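4/6/26, evening

Today I was at the sink most of the day. Junpei Uchida wants the robot to learn washing of kitchen tools from human hands first, and only after this from the remote control. So we do it by hand, slowly, and always with both hands in the view. I made mistakes in the morning because I worked as I work at home, too fast, and I turned my head to the side when I was thinking. Junpei said: look at what you touch. It is harder than it sounds.

The cutting board and the knives are my tools this week. The knives make me a little nervous. I must put each one in the block with the point down, and hold the block with the other hand. Shih-chieh Wei asked if the robot will also hold the block. I think it should, but its left arm is still weak.

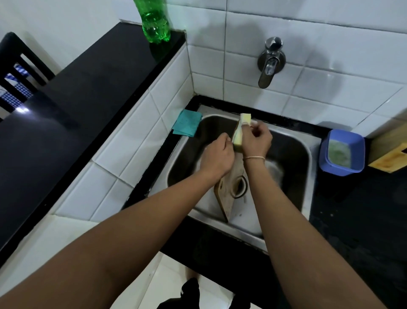
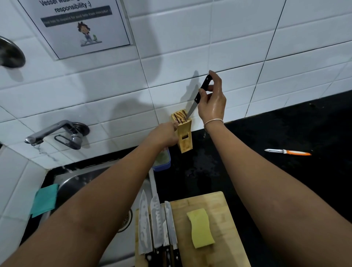
At the sink in the kitchen, with the sponge and with a knife going into the block.

After lunch I tried the remote control for a short time. I could close the fingers on the sponge, but I pressed too much and it jumped away. Toshio Sakai laughed, then he did the same.

We need 200 good recordings and have 12. My skin is very dry, I must buy hand cream. Tomorrow the plates.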